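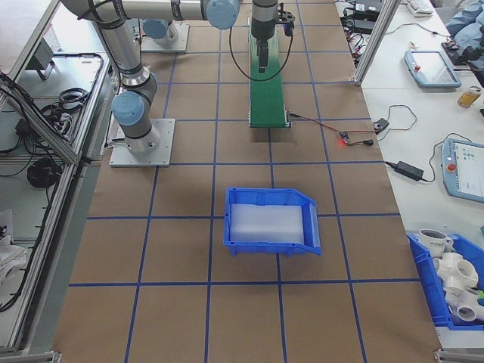 Stakevlow repair evening moves to the old school hall

Sunday, March 3, 2019

The monthly repair evening in Stakevlow will have a new address from this spring. The organizers announced that the meetings will no longer take place in the back room of the Wallow café, where the space has become too small. The new place is the former school hall on Kanaan Road, on the other side of the railway line.

The repair evening started as a small meeting for people who wanted to fix their bicycles together. Later also lamps, radios, toasters and clothes were accepted. At the meeting in January, 70 visitors came with something broken under the arm, and many of them had to wait outside on the sidewalk. Several people went home again before it was their turn.

In the school hall there is room for 7 work tables, against 4 in the café. Sewing machines will get their own corner near the windows, where the light is better. The kitchen of the hall can be used for coffee and soup. The café will keep baking the cakes, so regular guests do not have to miss the apple cake.

The town gives the hall free of charge for two years. After this period the council will look again at the costs of heating, which were the main point of discussion at the last council meeting. Some members asked if the building should not be sold, but a majority wanted to keep it for the neighborhood.

Resus, the secondhand shop on the market square, will take part in the evenings with a shelf of spare parts. Visitors can look there for plugs, buttons, zippers, inner tubes and knobs for cookers. The parts are paid by a free gift in the box next to the shelf. Things that cannot be repaired may be left behind, and the shop takes out what is still useful.

Visitors are asked to bring not more than 2 objects per person and to clean them at home first. Microwave ovens and gas heaters are not accepted. Who wants to have clothes repaired should bring thread in the right color, as the choice in the hall will be limited at the beginning.

The hall can be reached by bus, stop Kanaan Road. Bicycles can be placed in the yard behind the building. The entrance for wheelchairs is on the side of the playground. The doors open at half past six in the evening, and new repairs are accepted until nine.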